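Week 6: Reading a Climate Dispute in the Press

These notes go with Monday's lecture. Read them before the seminar and bring the two articles from the course pack.

1. Where we left off

Last week we looked at how a temperature record is put together: station readings, corrections for moved or replaced instruments, and the averaging of stations into grid boxes. You should be able to say what an anomaly is and why a record is usually given in anomalies and not in plain degrees. If you can't, go back to the Week 5 sheet first.

2. The Bråten series

The case for this week is the Bråten lake series. It has two parts: lake ice dates written down by hand, and air temperatures from a station on the north shore. The station was moved uphill once. Higher ground is usually cooler, so the raw readings drop at the move even though the region did not cool.

The Narnance group corrected for this by comparing Bråten with its neighbors before and after the move. They kept 27 neighboring stations and threw out any that lay more than 50 miles away. The correction raised the later readings, and the warming trend became steeper.

A newspaper column then said the group had "added" the warming. Two things got mixed up in that column:

– whether a correction was made (it was, and the paper says so)
– whether the correction was justified (a separate question, answered by the neighbor comparison)

Most press disputes of this type turn on the first point and never reach the second.

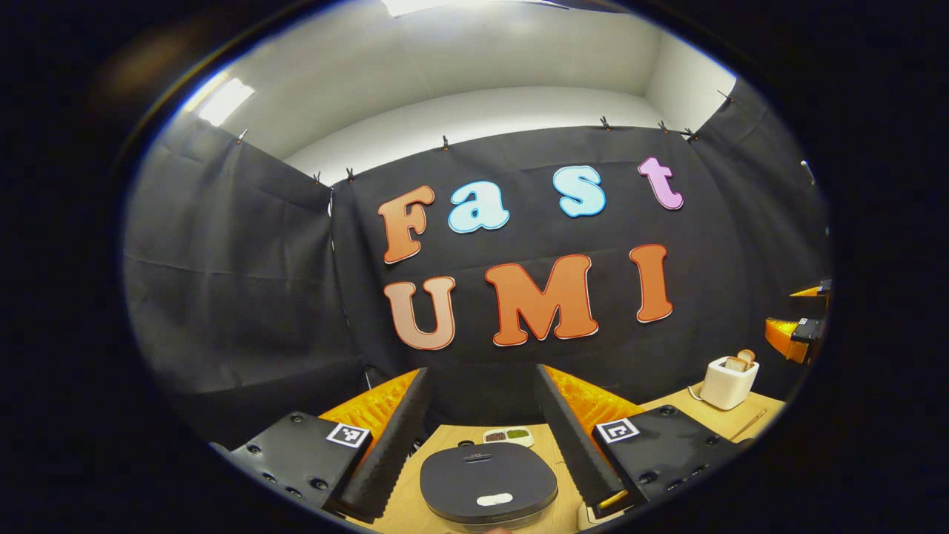

Tabletop, black backdrop and cutout letters.

3. What checking looks like

There are several ways to test a correction like this one. You can leave out the neighbors one at a time and see if the answer changes. You can run a different method on the same raw data. You can also look at a record that was never corrected, and at Bråten the ice dates serve that purpose. They show the lake freezing later, which agrees with the corrected series in direction. They can't tell you the size of the change in degrees.

Note that agreement between two records is weaker evidence if both share a source of error. Ask this every time.

4. Who hears about it

The column drew 800 online comments in its first week. The group's reply was printed in July on an inside page. The Plornemetti archive, which holds the raw files, put up all 2,000 pages of the station logs. Read the log entry for the move and note the stated change in height.

5. For the seminar

Write one page on the following. Does the column make a claim that could be tested with the station logs? If so, state the test and what result would count against the column. If not, rewrite its main claim so that it could be tested.

The raw and corrected files are in the Cletex folder, along with a short readme. Use the monthly file – the daily one has gaps in the early years that we will deal with in Week 8.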